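Squeaky floor under new carpet, landlord says wait. What would you do?
Forum > Renting and Flats > Noise and Neighbors
5 replies, 216 views

nadja_riedl wrote:
Hello to everybody. I rent on the second floor of an older building, and in April the owner put new carpet in the bedroom and the hall. Before the carpet the boards were squeaking a little. Now they squeak a lot, mostly in the hall between the bathroom and my bedroom door. The neighbor below me, a retired lady, has asked me two times if I can walk more softly at night. I wear socks already and I weigh not so much.

I wrote to the owner. He answered that new carpet needs time to "settle" and I should wait until winter. Is this true? I did not find anything about carpet that settles. I would like to keep good relations with him, and with her too.

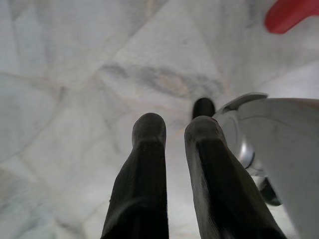
The hall is narrow, and the worst place is right where you must step, so I cannot go around it. I tried a thick runner from Okeo on top. It made my steps quieter but the squeak is the same, and now the bathroom door catches on it. The runner cost me 35 euros and it is rolled up behind the wardrobe.

brika_fan wrote:
Carpet does not settle in this sense. The squeak comes from the boards moving against a nail or against each other. If it became worse after the work, probably the men walked heavily there, or they pulled out the old gripper strips and loosened something. Ask him to send somebody with screws. It is a job for one morning.

v_jurco wrote:
I disagree a little with brika_fan. I had the same problem, and it was the season. Wood is drier when the heating is on and it shrinks, and in a humid summer it swells again. My floor was terrible in one half of the year and silent in the other. So the owner can be partly right, even if his explanation is strange. I would write down for one month when it squeaks, with the time and the weather, and then talk to him with this paper in your hand.

Also please do not let anybody put screws through a new carpet without lifting it. My cousin allowed this and the thread pulled in a long line across the room.
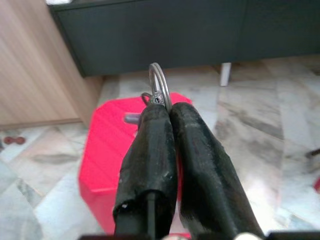
And the lady below — maybe invite her for coffee and let her hear it from your side. When my neighbor understood that I was only going to the toilet and not dancing, she became much nicer to me.

brika_fan wrote:
A diary of squeaks for one month, while the neighbor does not sleep? I think this is too patient. There are special screws that break off below the carpet, you do not lift anything. I used them in two rooms and I cannot find the places anymore.

v_jurco wrote:
You cannot find them because you have a carpet with deep pile. Nadja did not say what kind she has. With loops I would not risk it. And it is not her floor, so she should not pay for the test.

lenka.k wrote:
Good evening, I would like to add the part about the contract. In my rental agreement there is a paragraph that the owner must keep the floors "in a state fit for use". A squeak alone was not enough for my agency, but a written complaint from the neighbor was. So ask the lady to write three sentences with her name and the date. She is not your enemy in this matter, she is your best witness.

What I would do, in this order:

1. Write to the owner again, politely, and give him a date by which you expect an answer. Do not mention the carpet settling, do not argue about it. 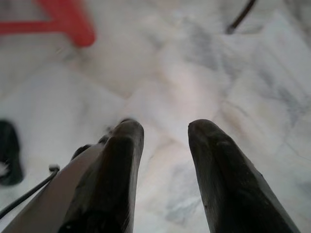 2. Add the letter from the neighbor as a copy and keep the original at home.

3. Ask who laid the carpet. In my case it was a firm called Ellano, and they came back for free when the owner called them. When I called myself, they did not want to speak with me.

4. Only if there is no answer, go to the tenants' advice office. Take the contract with you, they will ask for it.

For the nights until then, try walking close to the wall. Boards move less there.

nadja_riedl wrote:
Thank you all. It is loops, so no screws through the top for me. I tried to walk along the wall this evening and on the left side it is really better, on the right side there is the shoe cabinet. I will speak with the neighbor on Sunday and write to the owner after that.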